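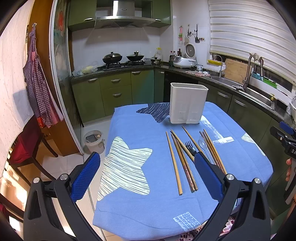

Utensil task, kitchen station: chopsticks, fork and spoon laid out in front of the empty holder.

Notebook entry, April 2, 2020
Entered by: Genalyn Lagman
Subject: Utensil sorting, Tilari workplace study

The purpose of this entry is to record the present state of the utensil work and its effect on kitchen staff duties at the Cundov site. It follows the December entry, in which the sorting step was first proposed for automation.

Recorded attempts to date: 406. Accepted after review: 378. The target agreed with Cundov was 400 accepted, so the remainder will be collected before the set is passed to Zivgate for training. Most rejected attempts involve two chopsticks picked up as one. A smaller group involves the clear spoon, which the reviewers could not follow reliably against the printed cloth. The cloth will stay in use. Staff tables at the site are covered in the same manner, and a plain surface would give results that do not carry over.

Technique. Chopsticks lying close together should be parted with one pad before either is lifted. Operators who skip this step save almost no time. The tall holder accepts a chopstick at a fair range of angles, but the fork must be brought in nearly upright. Handle end down for all pieces, as agreed. The Falcão pads grip round wood well and thin plastic less well; replacement pads have been requested.

Effect on staff. Interviews with the kitchen assistants were completed this week. Sorting at present falls to whoever finishes washing first, and it is counted as part of the break. Staff stated that they would be glad to give it up. They were less sure about the inspection that goes with it. The person who sorts also notices cracked handles and pieces that need a second wash, and no one has yet been assigned that duty under the new plan. I have asked that it be written into the shift sheet as separate paid time – the site manager has agreed in principle, with wording to follow.

A second concern was training. The assistants have been serving as operators for the recordings, and 2 of them asked whether this will be recognized as a skill in their job grade. The question is a fair one and has been forwarded without comment.

Open items:
Review criteria for the clear spoon.
Written reply from Cundov on inspection time.
Mixed layouts with the fork placed under a chopstick, not yet attempted.
Pad order, Falcão – delivery date not confirmed.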